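Notebook, adhesives bench, February

Continuing the label stock problem from Terkcombe. Carried over from last page: paper labels with the Tallance acrylic adhesive lift at one corner after cold storage. The customer sees it on crates and on film wrap. We have only been able to reproduce it on film wrap.

Morning, 8:15. Took the retained rolls out of the cabinet and let them come to room temperature on the bench before cutting. Last time the strips were cut straight from the cabinet and the edges picked up moisture, so those peel numbers should be ignored. I have struck them through in the other book. Anyone using the shared spreadsheet should drop them from the average as well.

Cut strips along the machine direction from the Tallance roll and from the older Petel roll. Petel is the control. It has been on the shelf since before the move and still behaves, though the liner is getting brittle and tears if pulled at a steep angle. Cutting across the roll gave ragged ends on the Petel strips. New blade fitted, old one in the sharps tin. Width checked with the calipers at both ends of each strip, and the tapered ones rejected.

Substrates: stainless panel, polyethylene film stretched over the panel, coated board. Panels wiped with isopropyl, left to flash off, wiped again with a dry cloth. The film is the awkward one. If it is stretched too tight it relaxes under the strip and the peel trace drifts down over the run, and it looks like adhesive failure when it is the film moving. Clamp it at both ends and leave it before applying anything.

Roller passes: 2 in each direction, slow, no hand pressure. The roller has a flat spot. It shows as a faint repeating mark in the adhesive when you look at the strip through the glass. I do not think it affects the result at the dwell times we use, but it should be reground or replaced. Added to the list on the door.

10:40. First peels, room temperature, short dwell.

Stainless: both rolls clean, no residue, trace flat after the initial peak. Tallance a little higher than Petel. Consistent with the supplier sheet.

Film: Tallance lower than Petel and noisier. Some stick-slip toward the end of the run. Repeated with a fresh strip and a fresh piece of film, same shape.

Coated board: fiber tear on both, so the number is the strength of the board and says nothing about the adhesive. Not recorded. We should stop including coated board in this series unless someone wants to test board.

Cold set went in at 11:00. Panels racked on edge in the cold cabinet with spacers so air can get between them. Thermocouple taped to the middle panel. The cabinet display reads lower than the thermocouple and has done since it was serviced. Use the thermocouple.

While those were in, I started on the curved surface question. Flat panels do not tell us much about a small label on fruit or on a bottle neck. A stiff label on a tight curve wants to spring back flat, and the adhesive at the edges has to hold against that the whole time, with no load applied. My view is that the corner lift has more to do with the Iyamu face paper than with the adhesive. The Iyamu paper is heavier than what we had before, and the grain runs the long way on the label as printed.
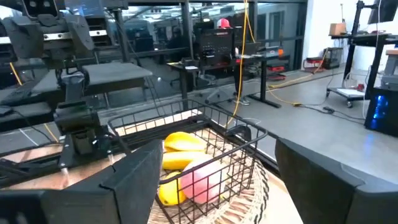

Fruit in the wire basket, wicker underneath.

Set up a mandrel test in place of anything fancier. Short lengths of rod in 3 diameters, film wrapped on and taped at the back, label applied with the grain around the curve and then again with the grain along it. Lift measured at the corner with the feeler gauges. The gauges are a poor tool for this, as they push the corner up when they go in. The optical comparator would be better if the stage could be cleared for it.

13:30. First mandrel readings. With the grain along the rod, no visible lift on any diameter. With the grain around the rod, the smallest diameter lifted at both trailing corners before I had finished labeling the others. The middle one lifted at one corner only. The largest held. Petel adhesive with the Iyamu paper lifted as well, on the smallest rod only, and more slowly.

That is in line with the stiffness idea but does not rule out the adhesive. Both are probably in play — the Tallance is weaker on film to begin with, and the paper is asking more of it. A proper split would need the old face paper with the Tallance adhesive. We have no such roll. Could hand-coat one from the sample tin if the bar coater is free. Coat weight would be approximate.

14:50. Cold set out. Peeled inside the cabinet doorway to keep the strips from warming. Awkward, and gloves make it slow. Film panels: Tallance peeled in jerks with a clicking sound, adhesive staying on the paper. Petel smooth. Stainless fine for both. One Tallance strip came off with frost under one end, so moisture got in at the edge. Excluded and noted.

Humidity in the room was 52 at the start and crept up through the afternoon. The door to the loading side was propped open again.

Housekeeping. The peel tester load cell was zeroed before each set. Drift between the first and last zero was small, but I have written both values on the trace. Serial cable is loose at the back of the machine and drops the connection if the bench is knocked. Two traces lost that way, both repeats, no harm done. Liner scraps go in the general bin and not in the paper bin, as they are siliconed.

To do:
Hand-coat the old face paper with the Tallance, if any old paper can be found.
Ask Terkcombe which way the labels come off their applicator, and whether the crates are wiped down before labeling.
Longer dwell on the middle mandrel, both grain directions.
Regrind the roller.
Fresh isopropyl. The wash bottle is nearly out and the label on it has come off.

Mandrels left on the rack overnight with the corners marked in pencil. Please do not press them down.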